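My New Colleague Never Asks to Borrow Anything

By İlker Kırmızıgül
Jan 23, 2025

The robot arrived at the Sotley plant in August, and management threw it a welcome lunch. I had worked there nine years and never been thrown a lunch. There was sheet cake. The robot had none.

We assemble pump housings, 1,252 of them in a good week, and the pitch from Codard, the firm that sold us the system, was that the arm would take over the dull parts of the job. I went looking for the dull parts of my job so I could hand them over. I found that I did most of my thinking during them. While my hands sorted fasteners, I noticed that a batch felt wrong, or that the kid at the next bench had gone quiet and was probably about to quit.

Now the arm sorts and fetches, and I watch a screen that tells me it is sorting and fetching. My title has gone from assembler to cell supervisor. The raise was 30 cents an hour, which I've been encouraged to think of as a start.

I'm not going to tell you the thing is useless. My shoulder has stopped hurting. On the late shift, when there were only 2 of us left on the floor last winter, I would have kissed anything that could hand me a tool. And it is patient in a way no apprentice ever was, me included. 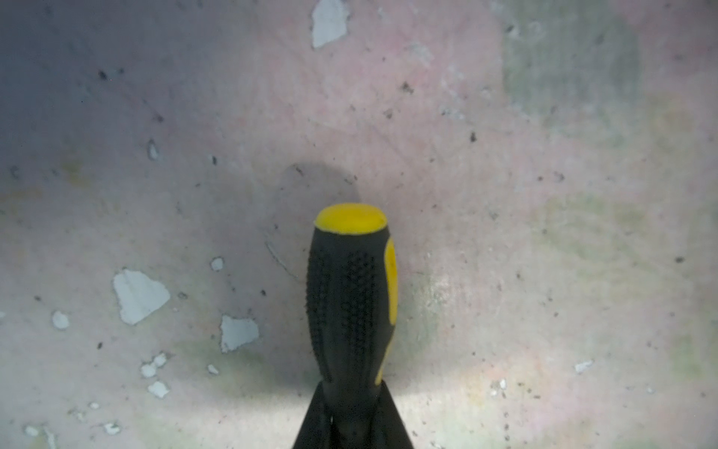 What bothers me is who gets to teach it. When the arm makes a mistake, a ticket goes to Codard, and a pleasant young man two time zones away adjusts a number. He has never fitted a housing. I have fitted plenty, and my part in this is to press a green button marked Resume. I pressed it 971 times last quarter. I know because the screen congratulated me.

Somebody on the floor should be allowed to change that number. Give us a week of training and the password. If the company can trust us with the guard key and the solvent cabinet, it can trust us with a settings menu.

I put this in the suggestion box in the fall. The box has since been replaced by an app, and I'm told my suggestion did not migrate. I've typed it in again, with my thumbs, on my own break.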